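Controller notes: gating wrist views by sharpness in Plindilero 0.41

Saturday, August 8, 2026

The 0.41 release of Plindilero went out to the bench machines this week. Most of the changelog is housekeeping: the config loader now rejects unknown keys, the replay viewer no longer drops the last frame of a run, and the joint limit file has moved into the same directory as the calibration. The one change that affects behavior is in how the state estimator treats the wrist views, and it needs more space than a changelog line.

Until this release, the estimator took three image streams (one head view, two wrist views) and gave each a fixed weight. The weights were set in March, by hand, on a task with small rigid blocks and short arm motions. Under those conditions a fixed weight is fine. The wrist views were close to the object, they were mostly sharp, and the head view was there to break ties.

The tasks have changed. With larger parts held by both arms, the arms travel farther between grasps, and during that travel a wrist view can contain very little that the feature tracker should be allowed to use. The tracker does not know this. It will find features in noise, match them across two or three frames, and report them with a confidence that looks reasonable in the log. The estimator then moves the part pose by a few millimeters in a direction that means nothing, and the planner replans around it.

Rocío Miranda found the pattern while going through replays for a different bug (a clock offset, now fixed). She had the three streams side by side and noticed that the pose estimate jumped when one wrist view went soft, and settled again when it recovered. We pulled 200 replays and checked. In 41 of them there was at least one pose jump above threshold that lined up with a soft wrist view. The remaining jumps had other causes, which are listed in the issue.

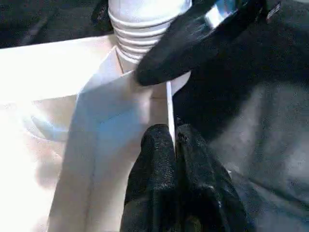
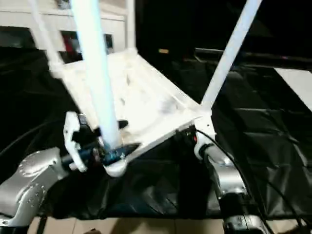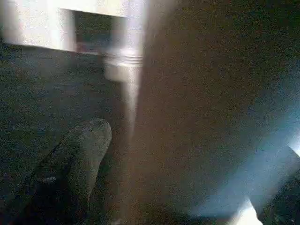 The fix is a per-view gate that runs ahead of the tracker. Each incoming frame gets a sharpness score, computed on a coarse grid so that one sharp region does not rescue a frame that is otherwise useless. The grid matters because close-range views are uneven even when they are good. In the first picture the two black fingers have a thin white strip between them, and the strip is well worth tracking, but the left side is so overexposed that it carries almost no gradient. A whole-frame score would mark that view down. The grid score keeps the cells around the grasp and discards the washed-out ones. The third picture is the opposite case: the gray finger has no crisp edge anywhere, a large brownish mass fills most of the right half, and what contrast exists comes from the bright white structure at upper left, which is background. A single score can be fooled by that boundary. With the grid, few cells pass, and the view is dropped for that cycle.

The head view is gated too, with a looser threshold. It is the only view that can take in both arms and the part between them, so losing it costs more than keeping a slightly bad one. A small amount of motion blur on the white plate and rods, as in the second picture, should not remove it. We set the head threshold so that a frame like that passes at reduced weight. If the head view fails as well, the estimator holds the last pose and grows the covariance until something comes back.

Two side effects to be aware of.

First, the estimator now has cycles with only one active view. Anything downstream that assumed three residuals per cycle will break. The Jesolent planner plugin did, and Poonam Gautam has patched it to read the active-view mask. If you maintain your own consumer, read the mask. Do not infer it from the residual count, because a view can be active and contribute zero accepted features.

Second, gating adds hysteresis. A view that drops has to pass for several consecutive cycles before it is readmitted. Without this, a frame near the threshold toggles in and out and the pose chatters at exactly the rate we were trying to remove. The default is 18 cycles for wrist views. That is conservative, and on fast regrasps it can leave a good view unused for longer than it should. The parameter is exposed as readmit_cycles in the Jaiswal config block. Please do not set it below five on hardware.

Scoring runs on the same thread as image decode, so there is no new process to supervise. If decode falls behind, scoring falls behind with it and the frame timestamp stays honest. We tried a separate thread first and spent two days on ordering problems – the branch is still there if anyone wants to look, but it will not be merged.

Not yet handled: exposure. The gate only looks at local gradient, so a cell that is blown out and a cell that is a plain flat surface score the same. For tracking, the result is identical. For diagnosis it is a nuisance, as the log says "low sharpness" in both cases. A separate saturation flag is planned for the Purner logging format once the schema change is agreed.

Replays recorded before 0.41 can be rerun with the gate on by passing the regate option to the replay tool. Open questions go on issue 28.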